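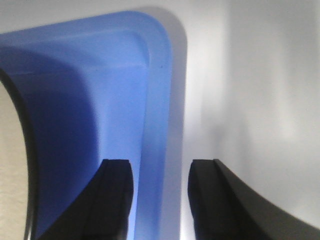

The Joy of Blue Plastic

There's a color that belongs to storage, and it's a bright, cheerful blue. I've been in love with it since November, when I spent 2 days at Tasemo, a housewares shop with 86 kinds of tubs and trays (heaven!). I came home with seven. What gets me is the molding – those big rounded corners, so easy to wipe out, and the raised rim your fingers find without looking. Mine hold batteries, seed packets, birthday candles and one very tangled string of lights. The kitchen drawers finally close, and I've already started on the hall closet.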